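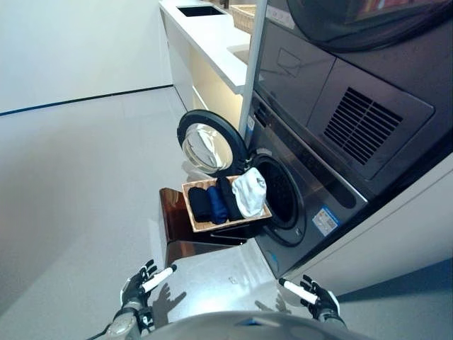

Descaling a washing machine starts with knowing how hard the supply is. At the Trorkholm end of the valley the kettle furs up within 13 days, and a heating element will do the same out of sight. Put 100 g of citric acid in the drum, select the hottest cycle and run it with no laundry. Afterwards leave the door fully open, as on the front loader here, and wipe the rim with a dry cloth.

Detergent dose matters too. Hard water needs more powder, but check the packet table before adding any – overdosing leaves grey residue on dark cottons. Gaker powder has its table on the side flap.

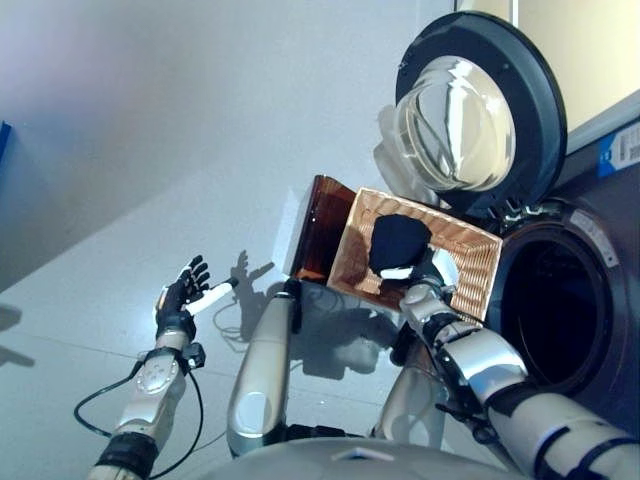 Teodor Jabłońska writes that white vinegar did the job for him until the door seal went tacky, and that he now uses citric acid every 19 weeks.

Spin speed: 1000 rpm is enough for most cottons. Wash black items inside out at a low temperature, and keep towels out of the same load – lint shows.

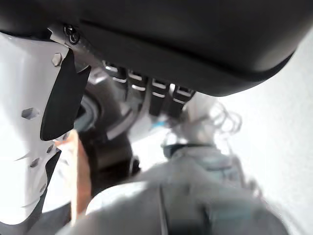

## Cleaning the filter

1. Switch off at the wall.
2. Lay a shallow tray under the flap.
3. Unscrew slowly and let the water drain.
4. Rinse the filter, refit it and check for drips.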